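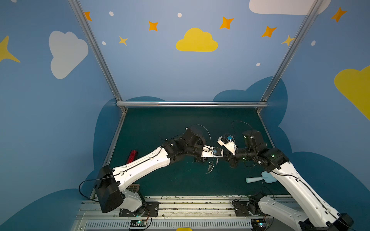
Robotics group at Okutari reports gains from 'slow first' training

A research group in Okutari has published early results for a training method that teaches two robot arms to share one small job between them. The method, called Boltari, was tested on tasks such as taking apart a wire puzzle, where each arm has to allow for what the other is doing.

Most two-armed robots of this kind learn by copying. A person steers both arms through a task many times, and a computer model is then trained on the recordings. The weak point has been timing. If one gripper pulls a moment before the other has a firm hold, the object slips or jams, and the model often has no way to recover.

The Boltari method changes the order in which the recordings are used. The model is first trained only on sessions in which the operator moved at half speed and paused whenever both grippers were touching the same object. Recordings made at normal speed are added later, in stages. The group says this lets the model learn where the hand-over points are before it has to deal with them quickly.

The work was carried out by the Osura laboratory with software written by Dzene, a small firm that makes control systems for research arms. Training used nearly 1,000 recordings, taken over the winter on the same pair of arms. Each recording was checked before use, and those in which an object left the table were set aside.

In the puzzle test, the trained model separated the pieces in 80 per cent of attempts. A model trained on the same recordings in mixed order did less well, and most of its failures came in the first few seconds, when the second gripper closed on the wrong part of the wire. The laboratory has not yet released full figures for the comparison model and says these will follow with the complete paper.

Results on other tasks were less even. Passing a kitchen tool from one gripper to the other improved only slightly, which the group puts down to the task being fairly easy to begin with. Folding a small cloth showed no clear change. Soft objects remain difficult for the system, as the cameras often lose sight of the edge being held.

The method also has a cost. Recording at half speed takes longer, and operators found the slow sessions tiring. The laboratory now limits them to 2 hours at a stretch. Dzene is working on a way to slow down existing recordings by computer, although early attempts have produced jerky movements that the arms cannot follow safely.

The group has so far tried the method on one design of arm only. A second pair, with longer links and a different type of gripper, is due to be installed in April, and the puzzle test will be repeated on it without further changes to the software.

The Boltari code and a portion of the recordings are to be made available to other laboratories once the paper has been reviewed. Osura said it would welcome results from groups working with different arms, including tests in which the method made no difference.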